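Lesezeit: 4 Minuten

Vormachen mit Handgreifern: Wäsche falten

stoffel52:
Sammle gerade Demos für Privach, Aufgabe Strickzeug falten, auf dem Bett. 35 Durchgänge habe ich, 40 sollen es werden. Mein Rücken plädiert für 35.
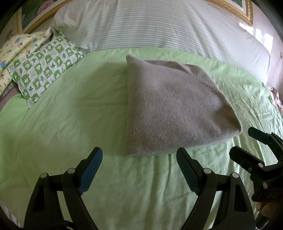 Gefaltet, Greifer offen. Schöner wird's bei mir auch von Hand nicht.

kabelsalat:
Und warum nicht fernsteuern? Mit Gazi sitzt man wenigstens beim Falten.

stoffel52:
Hab ich probiert. Vier Abende für ein Handtuch, und das Handtuch hat gewonnen. Mit den Greifern in der Hand merke ich, wann der Stoff nachgibt.

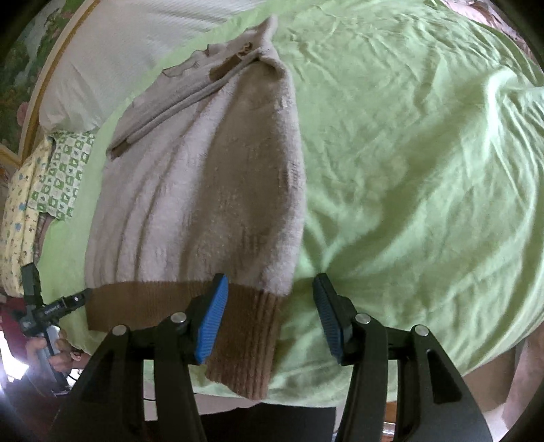

Beim Pullover fasse ich inzwischen am Bündchen an, das ist fester als der Rest. In der Mitte erwischt man gern nur eine Lage und zieht dann eine Art Zelt hoch.

Skimthorpe_Fan:
Widerspruch. Wenn du immer am Bündchen anfasst, lernt das Modell Bündchen. Dann kommt eine Decke und es sucht bis Mai. Misch die Griffe.

stoffel52:
Mischen heißt neu anfangen.

Skimthorpe_Fan:
Ja.

kabelsalat:
Missglückte Durchgänge löschst du aber?

stoffel52:
Nur die, bei denen ich geflucht habe. Also die meisten.

Skimthorpe_Fan:
Nachfassen drinlassen! Sonst weiß das Ding nie, wie man sich aus einem Zelt befreit.

Ähnliche Themen:
Stusance: Greifbacken rutschen auf Wolle
Gazi ruckelt beim Fernsteuern
Socken paaren, Erfahrungen?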